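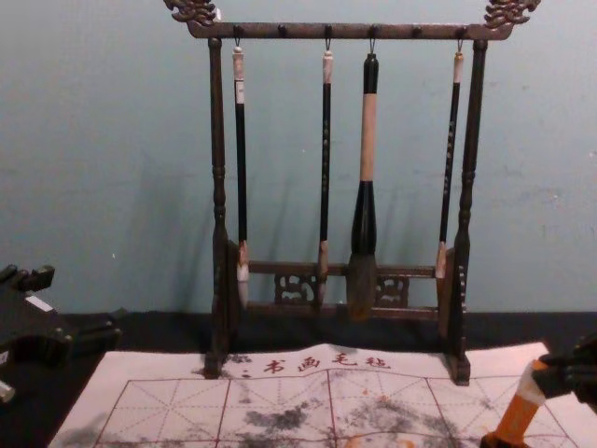
Section 2: Hanging the porch lights

Okay, you've picked your spot and you've got the Pliseo string out of the box. I do this part in October, while my fingers still work outside.

1. Lay the whole string out on the floor indoors and plug it in. Give it a few minutes. If a stretch stays dark, push each bulb in that stretch down gently with your thumb.

2. Unplug it. Yes, every time!

3. Start at the end nearest your outlet and clip the first bulb to the gutter lip. The Hellau clips (part 1179) fit both gutters and shingles, and I like one clip per bulb — skip a few and you get that sad droop by New Year's.

4. Work toward the far corner. Move the ladder when you can't reach. I lean, I know I lean, please don't lean.

5. Leave a loop of slack at each corner, a hand's width or so.

6. Run the cord down the post and let it dip below the outlet before it comes back up to the timer, so rain drips off the bottom of the dip.

Note: Clementina Amaral on Vieira Street wraps her posts first and does the roofline last. Her house looks fantastic, so try it that way if you like. You'll want the longer cord, part 3121.

Caution: Don't join more than two strings end to end. For a third, use a separate outdoor outlet.

Caution: No staples or nails through the cord, even "just one."

7. Plug into the Zerar timer, turn the dial to the current time, and push down the tabs for the hours you want. Mine come on at dusk and go off at eleven.

If the timer clicks but nothing lights up, check the little fuse door on the plug. Spare fuses are in the bag marked 3923.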